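ROB 340 Manipulation Software
Handout 7: Task-level control for a fetch-and-place job on a humanoid

Reading before lab: handout 5 (frames and transforms), handout 6 (hand-eye calibration). Bring the printed joint limit table. Revised 6th August. The version handed out in July had the wrong sign in the pregrasp offset.

7.1 Scope

The job is to move one bottle between a desk and the upper compartment of a refrigerator, in either direction. The arm controller and the hand controller are taken as given. This handout covers the layer above them: a state machine that decides which motion to request, and the perception node that supplies it with poses. The planner is Florkine, in the configuration installed on the lab machines. Do not change the planner seed between runs you intend to compare.

7.2 Frames

Four frames are used.
base - fixed to the pelvis
head - the head camera, moves with the neck
table - estimated once per run, z up, origin at the near right corner of the desk
fridge - origin at the upper compartment opening, x pointing into the compartment

All goals are stored in table or fridge and converted to base when the request is sent. A goal stored in base is stale as soon as the robot shifts its weight. Most of the failures in last year's lab reports trace back to this.

7.3 Perception

The node publishes three items: bottle pose, table plane, door state. Bottle pose comes from a segmentation mask plus a cylinder fit. The fit gives position and axis but not rotation around the axis, so leave yaw free in the grasp request. Door state is one of OPEN, CLOSED or UNKNOWN. Treat UNKNOWN as CLOSED.

A pose older than 500 ms is rejected. During arm motion the hand will often hide part of the bottle. In that case the node holds the last good pose and lowers its confidence. It does not extrapolate.

7.4 States

IDLE, LOOK, PREGRASP, GRASP, LIFT, TRANSFER, INSERT, RELEASE, RETREAT, FAULT.

Every state has an entry check, a request and a timeout. TRANSFER checks that the door is OPEN before it plans anything. INSERT uses straight-line motion along fridge x only. RETREAT is the same line in reverse, and the fingers must be clear of the bottle before it begins.

The workspace, two fixed views and then two head views: 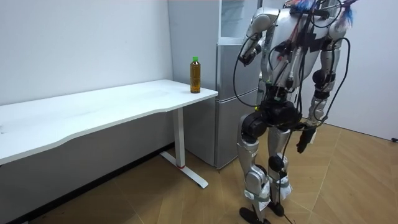
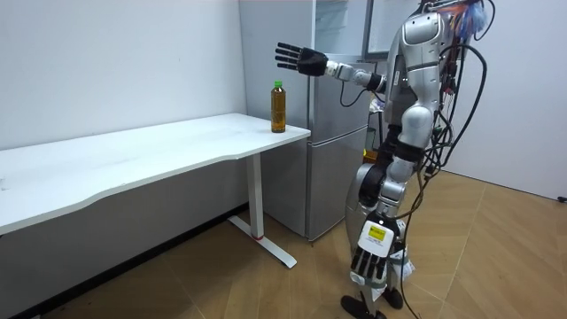

Head views. In the first the bottle is in the upper compartment; in the second it is on the white top and the compartment is empty.

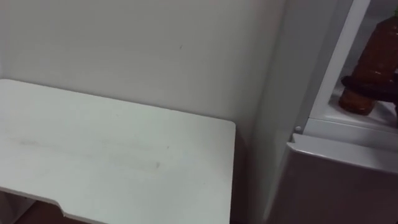
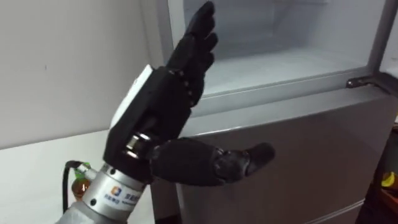
Palesa Mthembu asked in the last session why the state machine does not simply read the bottle location and skip LOOK if a pose is already in memory. Her argument was that a held pose with high confidence is as good as a new one, and that LOOK adds a neck motion to every cycle.

The held pose was computed with the neck at a different angle. Any error in the head-to-base transform enters twice, once when the pose is stored and once when the hand is sent to it, and the two do not cancel. Skipping LOOK is allowed if the neck has not moved and the pose is within its age limit. You may implement this as an optional transition. Log it when it fires.

7.5 Planning requests

Request fields:
goal_frame - table or fridge, never base
position - meters
axis - unit vector, bottle axis
yaw - FREE unless there is a stated reason
clearance - 40 mm in TRANSFER, zero in INSERT
seed - 37 for all graded runs

The collision model contains the desk top, the refrigerator body, the lower door and, when the door state is OPEN, the swept upper door. Attach the bottle to the hand model at the end of GRASP and detach it at the end of RELEASE. If you forget to detach it, RETREAT will report a collision at its first waypoint and go to FAULT.

The thumb is modeled as a capsule in its current pose. When the hand opens, the capsule moves, and the planner must be told. Call update_hand() after every hand command - the planner does not subscribe to finger joints on its own.

7.6 Faults

FAULT stops the arm and holds position. It does not open the hand. Recovery is by operator command only. Record the state, the last request and the age of the pose at the moment of the fault. The log viewer (Potgieter) will read these fields if they are named as in the template.

7.7 Exercises

1. Write the transition table for a run from desk to compartment. Include every path to FAULT.
2. Work out what changes for the reverse direction. INSERT and RETREAT are not symmetric, so say where they differ.
3. The logged run in the course folder has 170 planner requests. Find those that used a pose past its age limit and explain how they got through the check.
4. Add the optional transition from 7.4 and compare cycle times with and without it, same seed.

Hand in the table and the code together. Questions on the log format go to Eilif Eide.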